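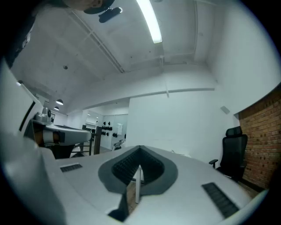
*Ribbed pads and slotted vents on the Tuvoleck handheld gripper, shared workshop, November.*

# Tuvoleck handheld gripper kit: build and bench review

The Tuvoleck is sold as a kit of printed shell halves, two fingers, a linkage, a bag of fasteners and a wide-angle camera mount. Katsuhiko Minami and I built ours at the Toltitine shared workshop and have used it there for 31 sessions. We paid full price.

## Build

The manual lists 32 steps. Steps 1 to 15 cover the linkage and are well drawn. After that the drawings get smaller and the screw lengths are left off, so sort the fasteners before you start. Two of the M3 screws look the same length and aren't. If you put the longer one in the rear boss it will mark the shell from inside.

The shell halves are smooth, matte and white-grey. Ours met cleanly along the seam with no sanding. The dark grey rim around the V-shaped opening is a separate part and has to go in before the halves are closed. The manual mentions this one page too late.

Budget an evening. We finished the second unit in four hours, with a break.

## Pads

The ribbed black pads are the best part of the kit. The ribs are fine and evenly spaced, and they hold dowel, cable and small cartons without much squeeze. Flat sheet metal is harder - the ribs give it little to bite on, and it creeps under load. Noguchi sells a softer pad in the same footprint. I tried one set, found the grip better on sheet and worse on dowel, and went back to the originals.

Clean them with a stiff brush. Sawdust packs into the ribs and grip drops off quickly.

## View and handling

With the wide lens fitted, the body takes up the lower half of the picture. That is more than I would like. You can still see down through the notch to whatever lies past the pads, but the shell hides anything close in on either side. A mount 15 mm taller would help, and Tuvoleck doesn't offer one.

Balance is slightly nose-heavy. Ailsa Lamont has smaller hands than either of us and found the trigger reach too long, and there is no adjustment.

The vents are plain slots, one short and one longer. They let heat out and dust in. I open the shell once a month to clear it.

## Compared with the Grurusent

The Grurusent arrives assembled and has a better trigger. Its pads are glued on, so a worn pad means a new finger. On the Tuvoleck it means two screws.

## Rating

4 out of 5. I took a mark off for the manual and the fixed trigger. Spare pads are worth adding to the first order, as postage on its own costs more than the pads do.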